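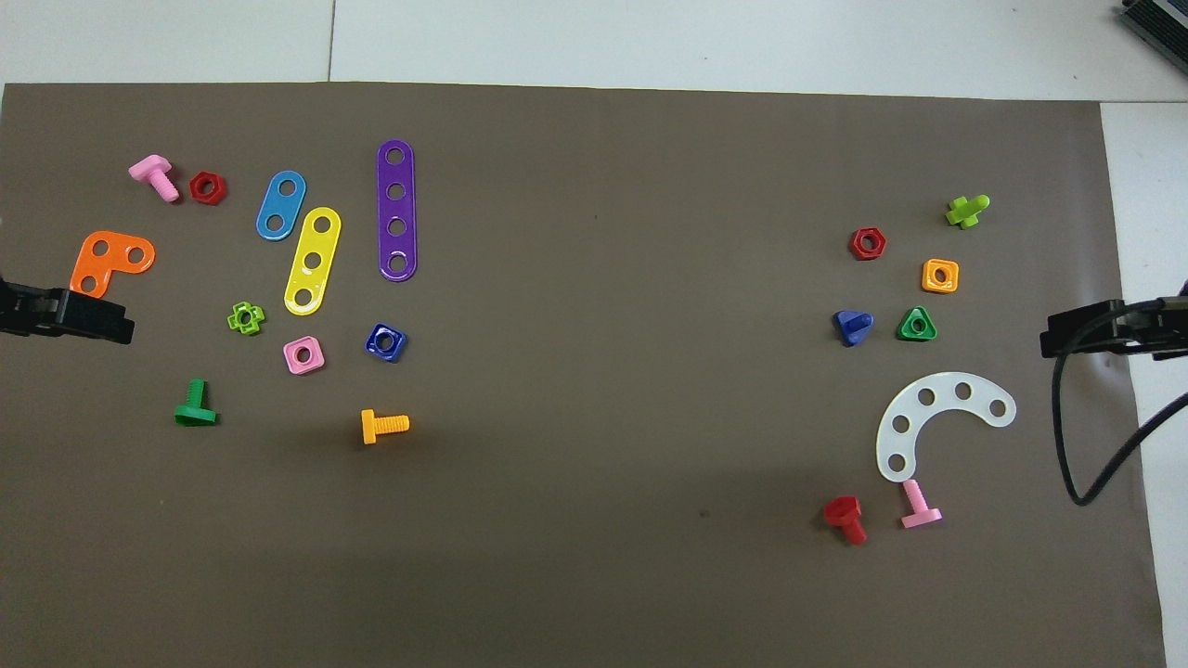 Construction set parts on the floor mat, two groups.

2023-12-11 - Escobar room, parts check

Continued the check of the plastic construction set for the Cliva loan box. Working on the dark mat over the tile. Small nuts roll into the corners on bare floor and the mat stops that.

Types out today: bolts, nuts, perforated strips, one L plate. Strips go by hole count - blue is the two-hole, yellow the three-hole, purple the four-hole. The orange L plate also has three holes, so "three-hole" alone on a label is ambiguous. Write "strip 3" and "L 3" from now on.

Nuts are the slow part. Hexagonal, square, triangular and cross-shaped heads all occur, and color does not identify shape: there is a green triangular one and a lime-green cross. Sort by shape first, color second.

Left group is larger than the right. Keep the middle of the mat clear between groups.

Stock list from Bemero gives 744 pieces for the full set, 362 of them nuts and bolts. Not verified. The 17 spare bolts from the Zivemwood order are still bagged separately and should stay that way until the thread fit has been tried on the old nuts.

Thread fit, old parts only: finger-tight is enough, no tool. Stop if the nut binds before the head seats.

To do:
- relabel trays (strip 3 / L 3)
- order 60 small bags
- full count in January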